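Sunday, before lunch

Started on the soft toys. They've been spread over the flowered carpet long enough, and I want the floor back. 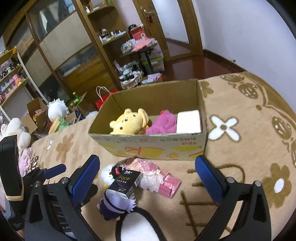 Makis says I should put the plush in first and the boxed things last, so the boxes don't end up under everything. I had been doing it in whatever order they came to hand. The yellow bear with the brown spots was in the cardboard box already, and the pink fluffy one next to it, so I left those where they were.

Still on the carpet at that point: the little doll in dark purple, the black box that says "Face," the pink package with the white frilly stuff in it, the white fluffy one with the dark hat. The black-and-white furry thing too - I think it's a headband. Hạnh would know. I'll ask her before I decide where it goes.

Stopped at 11 to eat. Knees sore. I should put a cushion down next time.

Afternoon. Hạnh called back and wants the doll kept out for her niece, so that one goes on the shelf by the door. She doesn't care about the rest. Looked up shelf bins from Gredham and they want 50 for a set, too much for what they are. The cardboard box will do until May.

Vacuum tomorrow - the corner by the window first. Need bags for it, and milk.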